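Visits > Open days > Clothing and textiles

Search this site Enter keywords Go

Visits Reviews Maps About Contact

A morning at the Tiltamham textile reuse open day

I've been meaning to get to the Skanum building in Tiltamham for ages, and this July I finally made it! If you don't know the place, it's the long brick one behind the rail yard. Once a year they open the whole sorting floor to the public, and I was at the door well before nine with a thermos and my good walking shoes.

The first stop is the intake floor, and wow. They told us 2,726 bags came in over the past month, and you walk in right beside the belt where they get opened. I loved this part. Coats, tea towels, one very sad Christmas tablecloth, all rolling by while the sorters flick things left and right faster than I could follow. It smells like a wool shop crossed with a gym locker (sorry, but it does). I asked how they tell a keeper so quickly and was handed a jumper and told to feel the cuffs and the underarms first. I've been checking cuffs at home ever since.

Upstairs is the Mets room, which is where they look at folding, hanging and general wardrobe handling, and I could have stayed there all day. I thought I knew how to hang a shirt. I did not know how to hang a shirt! The trick I came away with is to put the hanger in from the bottom hem so you don't stretch the collar, then do up the top button before it goes anywhere near the rail. Knits don't get hung at all if they can help it.

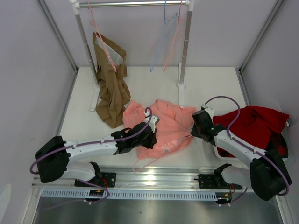
I was also very taken with how much attention goes to colour. Reds get washed apart from everything else and stay apart right up to the shop floor, and they had a board of swatches showing what one stray sock can do to a load of whites. My own grey dish towels used to be white, so I felt a bit seen.

After that we went through to mending. There are 6 sewing tables by the windows, all of them busy, and you're welcome to lean in and ask things. A lovely long conversation about zippers followed. Did you know you can often rescue one with just a new slider? I had thrown out a perfectly good windbreaker in the spring, and now I'm mad at myself. Buttons live in old cookie tins, sorted by size first and colour second, and you can rummage.

Lunch was in the Ledamness hall across the courtyard: lentil soup, cheese scones and butter tarts, pay what you like. Go early for the tarts. The hall doubles as the shop on open days and I came home with a corduroy skirt and a wool blanket in a good heathery grey. A fellow at the till said they'd had 1,155 visitors last year and were hoping for about 3,000 this time, and judging by the lineup for soup they may well get them.

A few practical notes. Parking is tight, so take the bus if you can. The stairs up to the Mets room are steep, but there's an elevator at the far end of intake if you ask. Wear layers, it's chilly on the sorting floor and toasty in mending. Bring cash for the shop and something with a broken zipper.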